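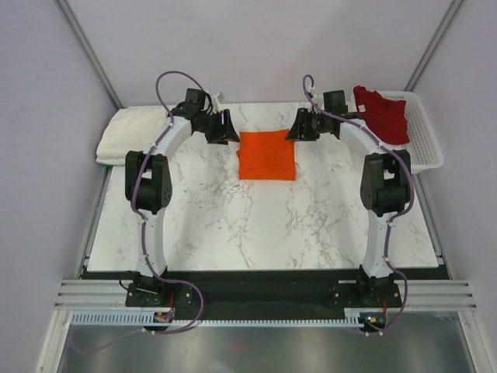
Open day talk, Kusten hall, September - keep to 12 min. Start w/ why laundry. Thank Lacey Fothergill. Then setup: two arms, one table, orange cloth in the middle, purple cables are ours so dont pull. Say Galbraith once, slowly.

Pinch grip first. Ask who folds at home, hands up.

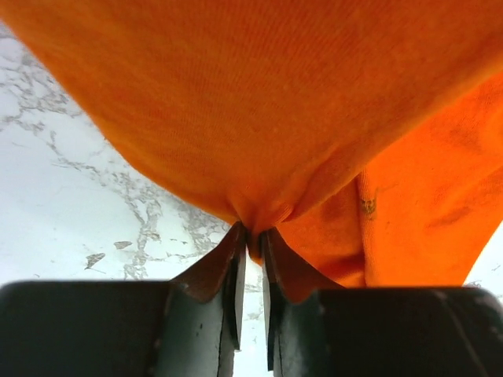 Gripper closed on the orange cloth.

Numbers: 279 folds logged at Stustelport, 1,052 grasps. Pause here - water.
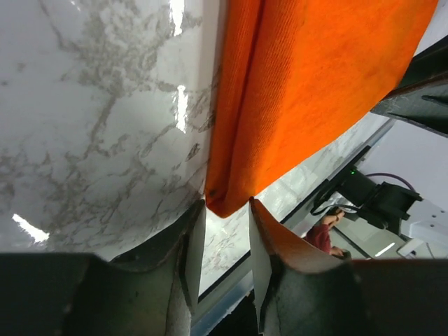
Then questions, 30 seats so no mic neeeded. Sign-up sheet by door.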